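Print this page | E-mail this page

How to budget for a garment-handling cell

Price the task before the arm. At Nilero, Vivek Nigam quotes each laundry cell from the items it must pick, then works back to the gripper.

Step 1. List the grasp points
Record where each garment will be gripped and how thick it is there. An elastic waistband is several times the thickness of single mesh, and drawstrings add a snag risk. Set minimum finger opening from the thickest point.
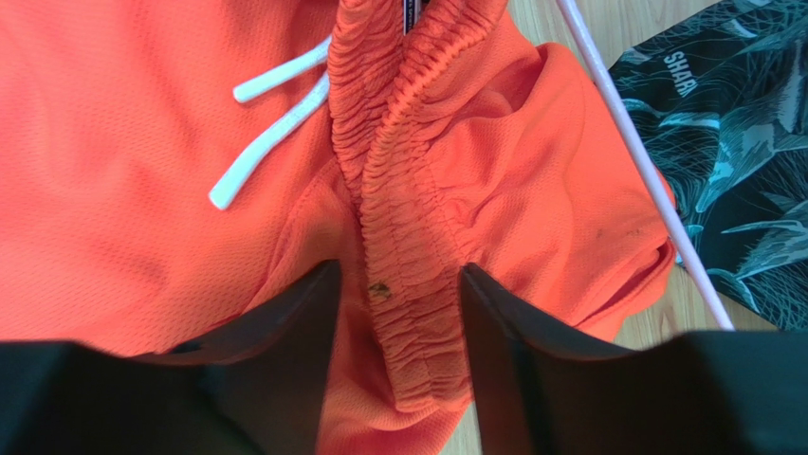 Two-finger gripper open over a gathered waistband, mesh shorts.

Step 2. Cost the fingers and wrist camera
Allow $1,700 for fingers and mounts, plus 2 spare sets. Wing-sze Tse at the Flusville site replaces fingers on wear at the inner edge, so carry them as a consumable.

Step 3. Survey the work area
Include everything within reach: hangers, trays, racks, crates. Hangers lying over a garment restrict the approach angle and may justify a longer finger. Note floor colour and lighting for the vision quote.

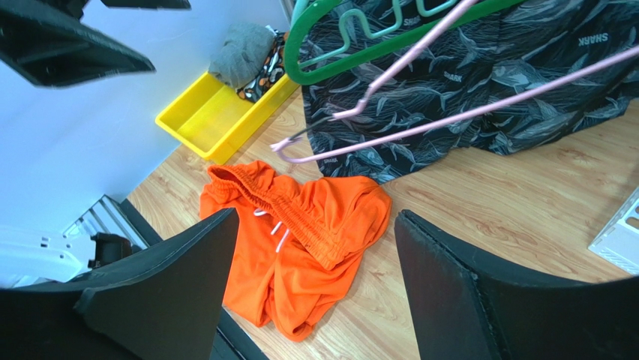

Step 4. Set the contingency
Hold $4,000 for integration labour. Kandpal invoices this separately; Dasesard includes it in the cell price. Allow 38 hours for commissioning and confirm whether travel is extra.

Related items
Leasing versus buying a light-duty arm
Gripper spares: what to stock
Reading an integrator's quote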